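COMMUNIQUÉ DE PRESSE

Plestmont, novembre 2021

Festavbridge publie son comparatif de pinces à main : trois modèles, une brosse à cheveux et pas mal de café

Bonjour à toutes et à tous ! Je tiens la plume pour l'atelier Festavbridge, à Plestmont, et j'ai le plaisir (un peu fatigué, je l'avoue) de vous annoncer la sortie de notre premier comparatif public de pinces à main. On en parlait depuis mars, on l'a repoussé deux fois, et le voilà enfin en ligne, avec les tableaux de mesures, les notes d'essai et même nos ratures.

Petit rappel pour celles et ceux qui nous découvrent. Festavbridge est un atelier d'essais indépendant. On nous confie des pinces, des bras, des caméras, des contrôleurs, et on les fait travailler sur des tâches de tous les jours : ouvrir, tourner, ranger, poser, reprendre. Cette fois, on s'est concentrés sur les pinces que l'on tient directement en main, celles qui servent à enregistrer un geste humain avant de le transmettre à un bras. Ce marché bouge très vite, les fiches techniques se ressemblent toutes, et moi, j'avais surtout envie de savoir laquelle je pourrais garder en main une matinée entière sans râler.

Le comparatif porte sur 3 modèles : la Yap, conçue chez nous (je préfère le dire tout de suite !), et deux pinces prêtées par des fabricants qui ont relu le protocole avant les essais. Ils n'ont pas relu les résultats. Chaque modèle a été testé par paire, une pince dans chaque main, toujours assis, toujours à la même table, avec le même éclairage. En tout, nous avons retenu 363 essais complets. Ceux où l'enregistrement s'est interrompu figurent dans un tableau à part, parce que c'est aussi une information utile quand on choisit son matériel.

Côté objets, j'ai insisté pour sortir des cubes en mousse. Un cube, ça se prend très bien, tout le monde sait faire, et on n'apprend plus grand-chose au bout de dix minutes. J'ai donc vidé mes tiroirs : brosse à cheveux, pelote de ficelle, étui à lunettes, cuillère en bois, petite trousse souple. Ma préférée reste la brosse. Elle a un manche fin, une tête large, un poids mal réparti, et selon l'endroit où l'on referme les doigts, elle part en rotation ou elle reste sage.

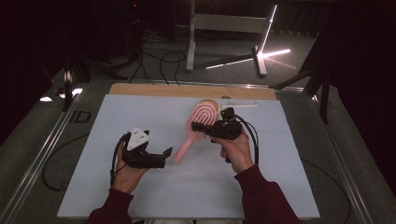
La consigne était de saisir l'objet, de le tourner d'un demi-tour, puis de le reposer dans l'autre sens, en s'aidant de la deuxième main si besoin. Vous n'imaginez pas comme on peut se disputer sur la meilleure façon de prendre une brosse ! Par le manche, on a plus de marge, mais la tête plonge. Près de la jonction entre la tête et le manche, l'équilibre est bien meilleur, à condition que les doigts de la pince s'ouvrent assez et que l'on voie encore ce que l'on fait. C'est sur ce deuxième point que les écarts entre modèles sont les plus nets.

Alors, les résultats. Sur la brosse, la Yap termine la tâche dans 85 % des essais. L'un des deux modèles prêtés fait un peu mieux, et je ne vais pas le cacher : ses doigts sont plus longs, et son ouverture plus franche. L'autre passe derrière sur cette tâche, mais prend sa revanche sur la ficelle et la trousse, où sa force de fermeture plus douce évite d'écraser la matière. Le détail objet par objet est dans le dossier complet, et je vous encourage vraiment à le lire avant de retenir un classement général (on n'en donne pas, d'ailleurs).

Le confort nous a surpris. Nous pensions que le poids ferait toute la différence, or les remarques les plus fréquentes concernent le câble : où il sort, où il retombe, s'il tire sur le poignet quand on croise les mains. Sur notre propre pince, la sortie de câble a été critiquée plus souvent que tout le reste. Message reçu ! Une nouvelle version du capot arrière est en cours d'essai, et nous publierons les mesures de la même manière, bonnes ou mauvaises.

Nous avons aussi noté le temps de prise en main, c'est-à-dire le temps qu'il faut à une personne débutante pour enchaîner plusieurs gestes propres. Comptez environ 60 minutes avec la Yap, un peu moins avec le modèle à doigts longs. Le suivi de position, lui, s'est montré stable pour tous, tant que les marqueurs restaient bien dégagés ; dès qu'une main passe au-dessus de l'autre, les choses se compliquent et il faut parfois recommencer.

La suite ? Une deuxième série d'essais démarrera dans notre antenne de Herkport, cette fois avec les mêmes pinces montées sur des bras. J'aimerais bien savoir si une pince agréable à la main le reste une fois vissée au bout d'un robot, et j'ai ma petite idée, mais je la garde pour moi jusqu'aux mesures. Les fabricants qui souhaitent nous prêter du matériel sont les bienvenus, à la seule condition d'accepter la publication des résultats.

Le dossier complet, le protocole et la liste des objets sont disponibles gratuitement sur simple demande auprès de l'atelier. Journalistes, équipes de recherche, curieux de passage à Plestmont : on ouvre volontiers la salle d'essais sur rendez-vous, et vous pourrez prendre les pinces en main. Apportez un objet pénible à attraper, ça me fera plaisir.

Contact presse : atelier Festavbridge, Plestmont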